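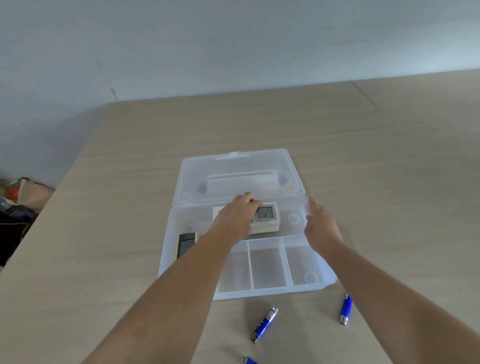

Home Projects Reports Teams Contact

Sorkden: Teaching a Sorting Task by Demonstration
Final report, Rania Geagea and Yiğit Coşkun
Advisor: Nazmiye Özkan

1. Task

The robot has to pack small household items into a divided plastic box. Larger devices go in the long compartments and small cylinders go in the front. We compared two ways of showing the task. In the first, a person does it with bare hands under a head-level camera. In the second, the operator drives the arms remotely through the Stillberg interface written by last year's group.

2. Recording

Each demonstration starts with the lid open and ends when both hands are clear of the box. Eylül Aydoğan and Yiğit recorded all hand demonstrations in January. Takes where a hand left the view for more than 2 seconds were dropped. We labeled four phases by hand: reach, grasp, place, release. The two annotators disagreed mostly on where place ends and release begins, so we moved that boundary to the first moment the fingers open.

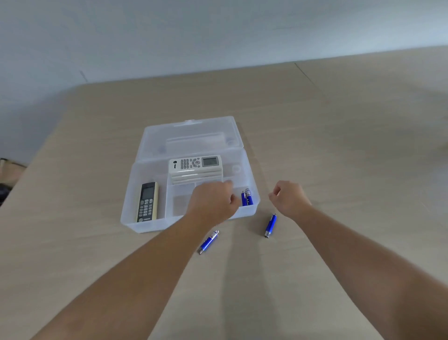
Placement order was left to the demonstrator, and it affected the results more than we expected. Cylinders that go in upright take up little floor space but are easy to knock over with the next reach. With two blue ones already standing in the near corner of the front right compartment and the left fingers curled right beside them, the hand covers part of the target area and the pose estimate gets worse. We added a second label for occluded fingers and lowered the weight of those samples during training.

3. Remote control

Remote demonstrations took about 4 times as long as the hand ones. Most of the extra time was spent in the place phase, where the operator had no sense of contact with the partitions. The recorded joint angles needed no retargeting. Hand data did, and wrist rotation was the largest source of error.

4. Open problems

The policy trained on hand data alone fails when a cylinder rolls after release. Translucent walls also give poor depth readings, and we have only patched this with a fixed box model. Mariama Kyei is continuing with a mixed data set and a revised depth filter.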